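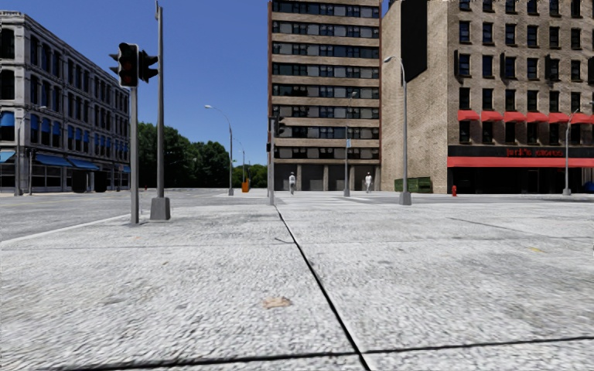
Setting up a sidewalk robot in the simulator before you touch the real one

We run one Jaidee delivery unit out of the shop. Every change to its wheels, camera mount or speed settings goes through the Pralwood street corner first. These are the habits that have saved us the most bench time.

Load the plaza start point. It puts the robot on the big concrete slabs with the road to its left. Let it sit for 20 seconds so the position estimate settles.

Check the camera height. From the start point you should see no part of the robot's own body. If a fender or the lid shows up, the mount angle in the settings file is wrong.

Look at the slab joints. The dark seams should look straight. If they bow, reload the lens file – the Druvix camera and the older one use different files with nearly the same name.

Leave the tan stain in. Birger Hovland wanted a clean pavement, but a flat patch is a good test. If the robot steers around it, raise the obstacle height setting by 5 mm and try again.

Use the poles for the range check. Drive up to the concrete base of the tall pole on the left and stop. Compare the range reading with the map distance and write both down.

Keep the walkers switched on. Two people in white on pale paving are harder to pick out at a distance than you might expect, and a detector that only works on dark coats is no use on the street.

Save the log before changing anything else. Treasa Egan names ours by run number and part changed, so run 416 is "416 left wheel."

On the real machine

Wipe the camera window with a dry microfiber cloth. Paper towels scratch it.

Spin each drive wheel by hand with the power off. Hair and string collect behind the hub – cut it out with a seam ripper.

Charge to 38 volts, then unplug the charger before turning the robot on.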